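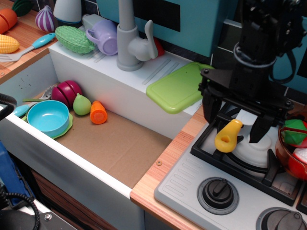

Pre-purchase inspection, older European sedan
Hevow Classic Storage, Bay 4
Lot reference 2731
Odometer reads 59,311. Title and service book not matched to it yet.

Marks used: OK, Attention, Fail, Not checked.

BODY

Front fenders: OK. Paint is a close match to the doors.
Rocker panels: Attention. Bubbling on the left side ahead of the rear wheel. Magnet holds weakly there, so expect filler.
Jacking points: Fail, left rear. Metal moves under a screwdriver. Do not lift the car at this corner.
Trunk floor: OK. Surface rust under the mat.
Windshield seal: Attention. Hardened at both lower corners. Carpet below is stained.

ENGINE BAY

Oil level and color: OK.
Coolant: Attention. Brown, low in the tank. Flush before any long drive.
Belts: OK. Clurkex brand, no cracks.
Fuel hoses: Fail. Two sections are original rubber and split when bent. Replace all of them before the engine is started again.
Battery tray: OK. Battery clamp is missing.

BRAKES AND STEERING

Front pads: OK.
Rear pads: Not checked. They sit inboard and we could not lift the rear safely.
Brake fluid: Attention. Dark. No record of the last change.
Parking brake: Fail. Lever comes all the way up and the car still rolls.
Steering rack boots: Attention. Right boot torn.

TIRES

All four: Fail on age. Tread is deep but the sidewalls are cracked. The spare is older than the rest.

INTERIOR AND ELECTRICAL

Seat belts: OK front, Attention rear. Center belt does not latch.
Headlights and turn signals: OK.
Brake lights: Fail. Right side out, bulb is good, suspect the ground.
Horn: OK.
Heater fan: works on high only.

PAPERWORK

Chassis plate matches title: OK.
Engine number: Not checked. Covered in grease.
Receipts: one from Le Roux for a carburetor rebuild, one from Cundent for the exhaust. Neither shows mileage.

COMMENTS

Not fit to drive. Move by flatbed only. The left rear jacking point needs to be cut back before anyone can price the repair. Recheck the rear brakes and engine number in March, once the car is on a four-post lift.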